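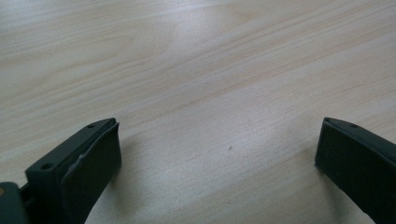
Hallari promete que su validador de HTML detecta 126 errores que los demás pasan por alto. Le di 14 páginas mías, viejas y mal anidadas, y me quedé como estaba. Casi todo eran avisos sobre atributos en desuso, tan graves como la mota oscura que hay en esta mesa de madera clara. De las tablas sin cerrar — que sí rompen cosas — ni palabra.

Con Prurnetti al menos sé qué reglas aplica. Hallari no las publica y pide confianza. No se la doy.

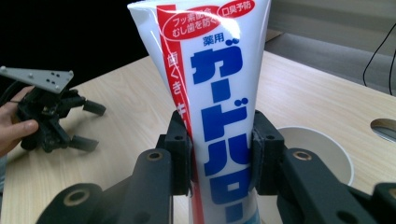
Dentífrico Guard Halo, en tubo blanco.

Repetiré la prueba en March, digo, en marzo.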